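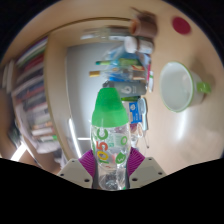 How hard do two soft-padded jaws have to squeeze to hold a thin plastic bottle?
Less than most people set them to. With ribbed pads, start at the lowest closing force that survives a slow lift, then add a small margin for the swing. A thin wall gives before the pad slips.

Thread: Kelludar open day, hand-held gripper demo
Board: End effectors and tooling

torque_ledger
Put the question and answer first because three people asked it by private message after the March open day at Kelludar. Notes for those who could not get there.

The session I attended was the hand-held gripper bench, run by Elaheh Ahmadpour. Format was a short talk, then visitors took turns picking things off a crowded tabletop. Two jaws, ribbed purple pads, angled beige-grey jaw plates. The clear bottle with the green cap is the item most people tried first. It was gripped near the base, which started the argument I expect to continue below.

Points from the talk:
Pad wear is logged per grasp. The set on the bench was at 2321 grasps when the doors opened.
Closing force is set by hand and not changed between objects during a turn.
Transparent objects are kept in the mix on purpose.
Questions on price were declined.

splinegauge
Was at the same bench, later slot. Agree with most of that. I don't agree with the low grip on the bottle. With the jaws near the base and that tall cap up top, any liquid in it puts the center of mass well above the pads. It will pitch as soon as you accelerate sideways. Mid-body is the correct grasp.

torque_ledger
Depends on fill. No one at my slot said what was in it, and I did not ask. For an empty bottle the moment is small either way.

hallway_encoder
Mid-body is also where the print is. If you are collecting picks for a vision model you want the print in view. In the picture you can read 105°C up the side because the jaws are below it. Close on mid-body and the pads cover half of that.

splinegauge
That is an argument about pictures. I was making one about grasp stability. They can conflict, and when they do I would want the demo to say which one it is serving.

hallway_encoder
Fair. I would still take the low grasp at walking speed. The base also crinkles up between the pads and that gives some mechanical lock. Not in any datasheet, but I have measured it on our own cell with Wolitz pads and the slip threshold was better at the base than at the waist.

mirelle_k
How much better, and which bottle? Wall thickness varies so much between suppliers that I would not carry a result from one to another.

hallway_encoder
One bottle type, 50 lifts per position, same operator. I did not write down wall thickness. Take it as an indication only.

mirelle_k
Then I will treat it as one. We ran a similar check with Lindqvist fingers and got no difference we could separate from noise. Smoother pads than the ribbed ones, though.

ohmslaw_pete
Could not attend. Was the mug part of the demo? White with a green handle, open end toward the camera. I am interested in whether they take handles or rims.

torque_ledger
It was on the table and people picked it. Rim grasp, one jaw inside. Two visitors in my slot went for the handle and the mug rotated in the pads both times. Ahmadpour's advice was to use the rim unless the task needs the mug to be poured from.

splinegauge
The rim grasp works until there is coffee in it.

ohmslaw_pete
Thanks. Same result here with a Hirov gripper. The handle only works if you can get the pads flat to it, and curved handles do not give you much flat.

dvorsk_line
Contrary view on the whole event. A packed table looks impressive but it is a poor demonstration. Bags, pens, packets, boxes, all touching. If a pick fails you can't tell whether the grasp was wrong or a neighbor dragged on it. I would have preferred an empty table and one object at a time, with the force displayed.

mirelle_k
An empty table tells you about the gripper. A crowded one tells you about the job. Visitors had a slot each and most of them run cells with bins, so I see why they chose clutter.

dvorsk_line
Then show both. It takes a minute to clear a table.

torque_ledger
Solveig Forsberg had a single-object rig in the next room with a force readout. It was on the printed program but the sign was behind the door. Several people walked past it, me included, until 3 pm.

dvorsk_line
I missed that completely. Withdrawn in part. I still think the readout should be on the main bench.

splinegauge
Agreed on the readout. I asked Forsberg about pad change interval and she said 300 grasps for anything with a cutting edge in the bin, otherwise by inspection. The ribs round off first at the lower corner.

hallway_encoder
That matches ours. We rotate the pads end for end at the first sign of rounding and get more life out of them. Check that the fasteners on the jaw plates are tight after you do it – ours backed out one time and the jaw opened on the slant.

ohmslaw_pete
Thread locker or none?

hallway_encoder
Medium, removable. A small drop. Let it cure overnight before you put load on the jaw.

mirelle_k
If anyone has the printed program, please scan the page with the pad material table. My copy has a fold through the hardness column.

torque_ledger
Have it at the office. Will post tomorrow morning.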